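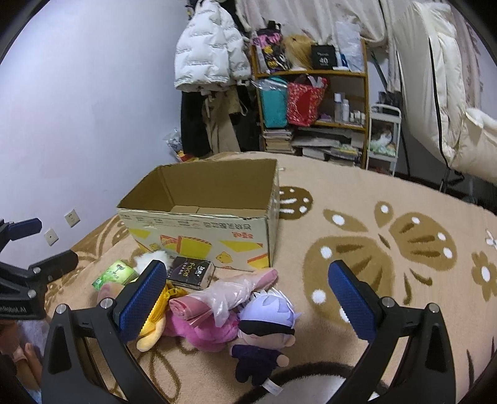 What goes into a small box first, the soft things or the things with a firm shape?

The firm things go first, flat on the bottom or upright along a wall, and the soft things fill what is left.

Thu 14 April, Skillcombe, bedroom set

Continued with small-box packing on the bed. The list today is short: the green packet, the white fluffy plush, the black tissue pack with "face" on it. The box is the cardboard one with the yellow gift-box print and the little chicks. I stay with this box for the whole week so that my notes can be compared.

Order tried first: plush, green packet, tissues. The plush took the whole bottom and pushed everything up, and the flaps didn't meet. I could press them down by hand but they opened again when I let go.

Second order: tissues, green packet, plush. Much better. The tissue pack stands along one wall, the packet leans on it, and the plush goes into the gap and keeps both in their place. The flaps met on the first attempt. I repeated this order 5 times and wrote down only the last 3, as I was still changing my mind about the packet before that.

Third order: green packet, tissues, plush. Nearly the same result as the second. The packet slides under the tissues when the box is tilted, so I don't prefer it.

About the surface. The bed is soft, and the plush blanket makes it softer. When I press on the contents the box sinks and leans a little, and then I am not sure if the flaps are crooked or the box is. For the Hebden table we had no such problem. I would still keep the bed in the plan, many people do pack on a bed, but please write "bed" or "table" beside every result. In my August pages I forgot this and I can't use half of them now.

The blanket itself is fine. The brown flowers are large and it's easy to agree on a place ("box on the middle, things in front of it"). Please smooth it between the attempts. A fold under the box is enough to tilt it.

Box condition: corners are scuffed and torn a bit. I didn't repair them. If the tear reaches the fold of a flap, we should change the box, and say so here in the notebook.

Weights, for the parcel version later. The limit on the Plellance form is 2000 g with the box. Everything from today together with the box is below 600 g, kitchen scale, so weight isn't our difficulty. The volume is.

To do:

- same items on the table, second order only
- buy Tevum paper tape, the clear one pulls the colour off the print
- try the plush lying on its side (today I always put it in upright)
- ask whether the flaps should be closed crosswise or simply one pair over the other. I did the simple way all day.

One correction to the previous page: I wrote "lid" where I meant "flaps". This box has no lid.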